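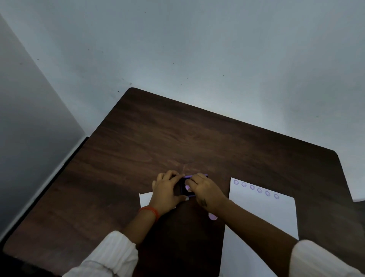 Figura 4. Carimbo roxo e folhas de papel sobre a mesa de expediente.

4.2 Substituição da almofada de tinta e verificação da impressão

Os procedimentos desta secção aplicam-se aos carimbos Prudmont de uso administrativo.

1. Bloqueie o mecanismo na posição intermédia.
2. Retire a almofada usada pela abertura lateral.
3. Introduza a almofada nova até ouvir o encaixe.
4. Desbloqueie o mecanismo e aguarde 11 minutos.
5. Efetue impressões de ensaio até obter um traço uniforme.

Nota: a almofada Wastora está prevista para 4.000 impressões em papel de 85 g/m².

CUIDADO: não acrescente tinta à base de óleo. A garantia não cobre danos daí resultantes. 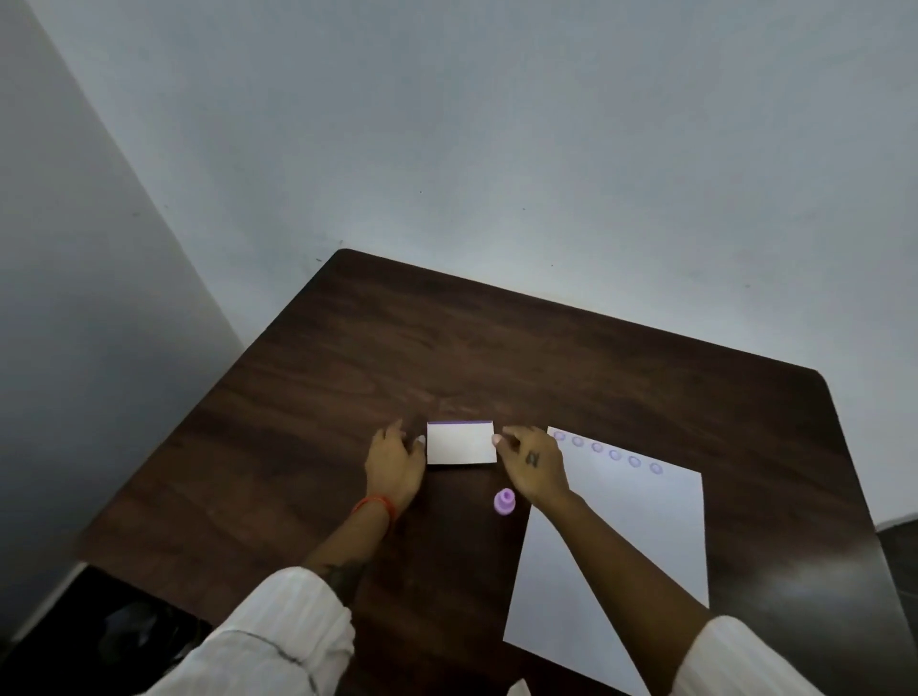
A impressão em cartões exige uma superfície plana e firme, pois o suporte rígido não acompanha a curvatura da placa de texto. Coloque o cartão ao centro da mesa, afastado dos cantos arredondados do tampo. Nos cartões brancos com faixa roxa fina ao longo da margem superior, como o da figura, mantenha a faixa voltada para cima e carimbe apenas na zona branca. Exerça pressão vertical e levante o carimbo sem o inclinar.

6. Deixe secar os cartões separados antes de os arquivar.
7. Registe a substituição na ficha de manutenção (modelo Zamora).

As almofadas usadas são entregues no ponto de recolha Stonness.

Revisão do documento: 2026-07-31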